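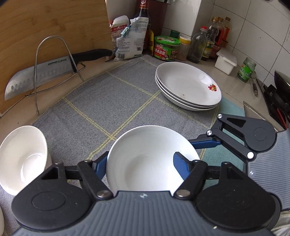 Casado reckoned the left one had been letting go early since June, and that the log was no use because the log only wrote down what the gripper thought it was doing.

"It says sixty out of sixty," Maren told him over the phone.

"It would say that with the bowl in bits on the floor," said Aurelio Casado.

She had the Böttcher report open, all 296 lines of it. Line after line read GRASP HELD. There were four bowls missing from the cupboard and not one line to go with them. Helel's man had already blamed the glaze. Before that he had blamed the mat, and before that Lidar, who had done nothing except dry up.

"They want to send an update," she said.

"What does it change?"

She scrolled. "The wording, mostly. It'll say GRASP CONFIRMED."

Casado breathed out through his nose. He asked who was doing the confirming, and she said she supposed it was the same sensor.

"Then don't sign for it."

Maren looked at the form, where somebody at Helel had already filled in her name and spelt it wrong. She put it under the kettle and went to buy bowls.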